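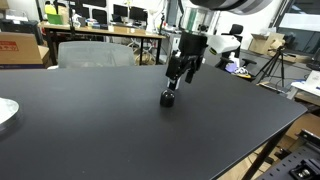

Lernlow Workshop Releases Build Files for the Emham Gripper

WANPORT - Lernlow, a shared workshop in Wanport, has released the drawings, parts list and control code for the Emham, a linkage gripper built by its members for use on a robot arm. The files are free to download and may be modified for home or workshop use.

The design uses flat plates joined at bolted pivots. It was drawn by Dewanti Lumenta and assembled on the shared benches over 13 months. Total parts cost, excluding the arm, is up to $400.

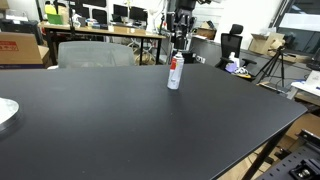 Test program

The current test series covers single household items standing on a tabletop. Each item is run at two closing speeds, and the controller logs motor current and finger position at 1000 samples per second. Vignesh Mathew wrote the logging code, which is included in the release.

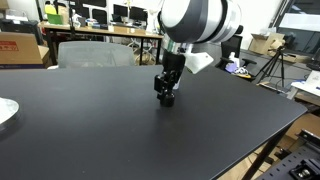
Mounting takes one person and a hex key. The adapter drawing gives the bolt circle and the required clearance for the cable. At Lernlow the gripper hangs straight down from a metal flange, with a white angled bracket jutting out to one side, and builders who fit a similar bracket should check wrist rotation before running the arm near a table.

"The pivots were the hard part," said Fiifi Ansah, project lead. "The first set of bushings had too much play, so we reamed every plate again
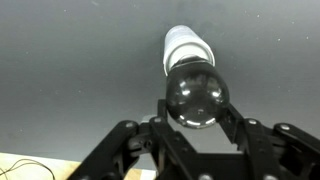

and went up one shoulder-bolt size. Backlash at the fingertip is now low enough that we stopped correcting for it in software."

Revision B of the drawings is planned for January and will add a alternate fingertip and a shorter motor mount - existing plates will still fit. Members are also preparing a 2000-cycle wear test of the pivots. Results will be posted with the files.

Build questions: Theophilus Quaye, Lernlow, Wanport.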